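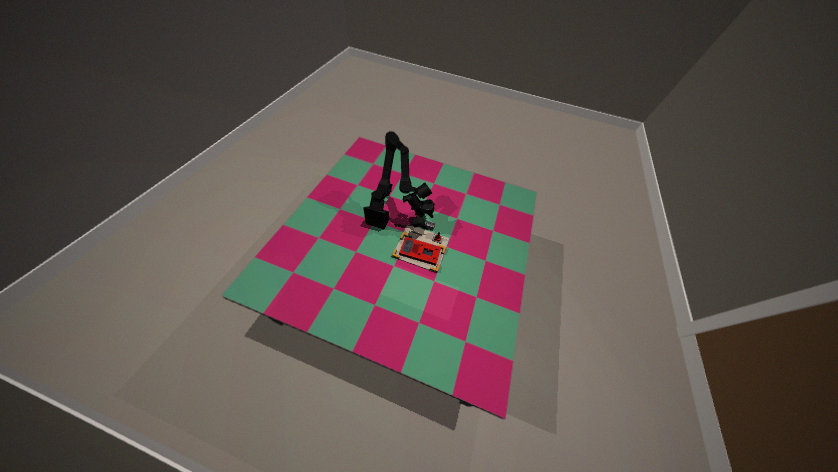 # Pramstead Club Racing Lap Times

3 min read

Lap and sector times from one season of club endurance racing at Pramstead, in CSV. The season had 6 rounds and 132 race starts across two classes, Touring and Light GT.

## Files

- `laps.csv`: one row per completed lap
- `stops.csv`: pit entry and exit times
- `entries.csv`: car number, class, team

Times are in seconds to three decimals. Car numbers are text, so 07 and 7 are different cars.

## Known problems

Round 4 was stopped for rain in July and restarted on a shortened count. Laps behind the safety car are marked `sc`. Leave them out if you are working on pace.

The Berska entry changed class after round 2 and appears under both. The Balogun team ran a spare transponder at round 5, and 23 of its laps have no sector times. We did not fill them in.

Pit stops have a 40 second minimum. Anything shorter in `stops.csv` is a drive-through penalty.

## Changes

- 1.2: fixed sector 3 times for round 1
- 1.1: added `stops.csv`

## Use

Free for any non-commercial purpose. Please credit Clernimon Timing.

Related

- Pramstead qualifying sheets
- Pramstead hill climb results
- Converting older timing printouts to CSV

Contact | © Clernimon Timing | Back to top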